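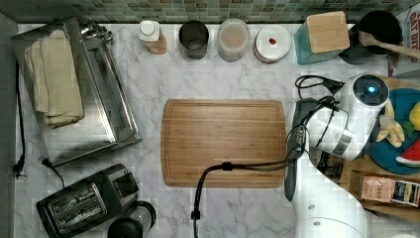

Und wenn der Roboter mich gar nicht sieht, will Omprakash Rastogi wissen, haut er mir dann auf die Finger? Eine sehr gute Frage! Genau darüber haben sich viele kluge Leute den Kopf zerbrochen, und deshalb gibt es für Roboter Regeln. Ziemlich viele sogar.

Roboter in der Küche: Wer passt auf wen auf?

Ein Roboterarm ist stark und wird nicht müde. Er merkt aber nur das, wofür er Sensoren hat. Ein Sensor ist so etwas wie ein Sinnesorgan für Maschinen. Manche Sensoren messen, wie weit sich ein Gelenk gedreht hat. Andere spüren, ob der Arm gegen etwas drückt. Wenn du im Dunkeln gegen den Türrahmen läufst, bleibst du sofort stehen (und sagst vielleicht „Aua!“). Ein Roboter, der neben Menschen arbeiten soll, muss das Stehenbleiben auch können, ganz ohne Aua.

Solche Roboter haben einen eigenen Namen: Cobots. Das kommt vom englischen Wort „collaborative“ und bedeutet, dass sie mit Menschen zusammenarbeiten. In großen Fabriken stehen viele Roboter hinter einem Zaun, weil sie sehr schnell und sehr schwer sind. Ein Cobot darf näher heran, wenn Fachleute vorher genau geprüft haben, was er tut, wo er steht und was er in der Hand hält.

Was ist eigentlich eine Norm?

Eine Norm ist eine Abmachung, die viele Fachleute zusammen aufgeschrieben haben. Papier im Format A4 ist zum Beispiel genormt, darum passt es überall in den Drucker und in den Schnellhefter. Für Roboter gibt es auch Normen. Darin steht zum Beispiel, wie ein Not-Halt funktionieren muss. Das ist meistens ein dicker roter Knopf auf gelbem Grund. Wer draufhaut, hält die Maschine an. Und jetzt kommt etwas Schlaues: Wenn man den Knopf wieder herauszieht oder -dreht, darf der Roboter nicht einfach von allein losfahren! Erst muss ihn jemand absichtlich neu starten.

Die große Gefahrensuche

Bevor ein Roboter irgendwo arbeiten darf, spielen die Erwachsenen Detektiv. Sie nennen das Risikobeurteilung, ein herrlich langes Wort. Dabei überlegen sie sich alles, was schiefgehen könnte. Nehmen wir eine Arbeitsplatte mit Schneidebrett, so wie oben. Der weiße Arm reicht darüber, und an ihm hängen schwarze Kabel. Die Detektive fragen dann: Kann ein Kabel irgendwo hängen bleiben, wenn sich der Arm dreht? Der Toaster und der kleine Backofen stehen auch auf der Platte. Was wäre, wenn sie eingeschaltet und heiß sind? Kann der Arm an die Glaskanne stoßen?

Beim Üben nimmt man gern Sachen, die etwas aushalten. Eine Spielzeugbanane oder eine Melonenscheibe aus der Spielküche sind prima! Ein scharfes Messer in der Roboterhand wäre dagegen selbst dann gefährlich, wenn der Arm ganz langsam fährt. Zur Gefahrensuche gehört also immer auch das Werkzeug.

In der Lernwerkstatt Kpodo in Prinville hängen 4 Regeln an der Wand. Tarcísio Andrade hat sie mit den Kindern dort aufgeschrieben:

1. Wir gehen nur mit einem Erwachsenen zum Roboter.
2. Solange er eingeschaltet ist, bleiben unsere Hände hinter der Linie. Auch wenn er stillsteht!
3. Lange Haare binden wir zusammen, Schals und Kordeln legen wir ab.
4. Wer etwas komisch findet, ruft laut „Stopp!“. Geschimpft wird deswegen nie.

Regel 2 finden viele erst einmal seltsam. Ein Roboter, der stillsteht, kann aber auch gerade auf sein nächstes Kommando warten. Das sieht von außen genauso aus wie Pause.

Und was ist nun mit den Fingern von Omprakash? Ein gut eingerichteter Cobot fährt langsam und stoppt, wenn er zu fest gegen etwas drückt. Trotzdem gehören Finger nicht zwischen die Greiferbacken, dort kann man sich klemmen.

Zum Weitermachen: Sucht euch zu Hause mit einem Erwachsenen eine Ecke der Küche aus und spielt Gefahrensuche. Was müsste weggeräumt werden, bevor dort ein Roboterarm arbeiten darf? Malt einen Plan und zeichnet die Linie ein, hinter der alle Hände bleiben. Den Not-Halt bitte auch, und zwar dort, wo ihr ihn schnell erreicht!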